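Home | Threads | Notes | Search
Print this page | E-mail this page

2018-12-06

Grip fault in our Lanico kitchen sim, a thread. The controller reported "object held" with the fingers fully open. The Dratent planner believed it and started the lift.
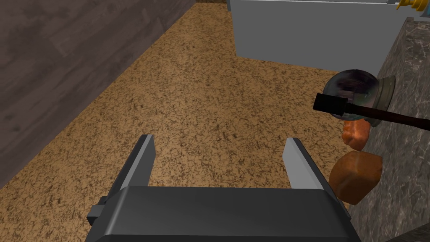 Simulated kitchen, fingers open.

The fault is in the hold flag. It latches on the first contact and is only cleared by a full reset. A brush against the worktop is enough to set it.

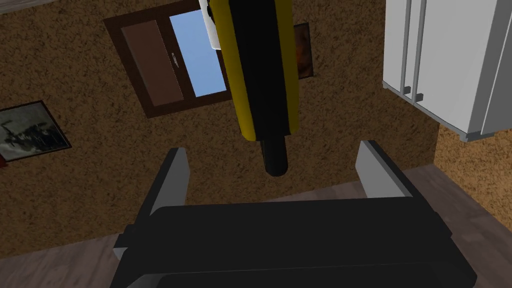 We logged 2000 runs overnight. 259 raised the flag with no load on either finger. 36 of those went on to a full-speed swing, which on real hardware would be a safety stop at best.

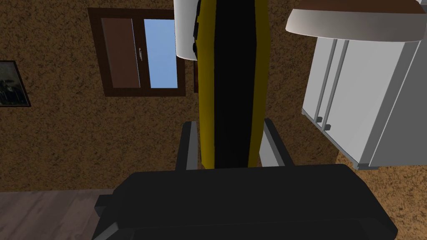 Fix under test: the flag now needs force on both fingers and a finger gap that matches the object. If either drops out for 2 control cycles, the arm halts where it is.

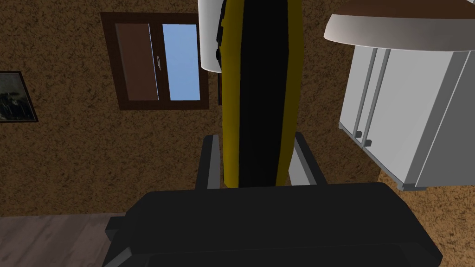 Tymoshchuk replied that a halt in mid-air is its own hazard if the grip is slipping, and asked for a slow lower instead.

Fair point. Slow lower goes in the next build.

Recent threads
Pakdale joint limits, part two
Why our force readings drift
Reset order after an emergency stop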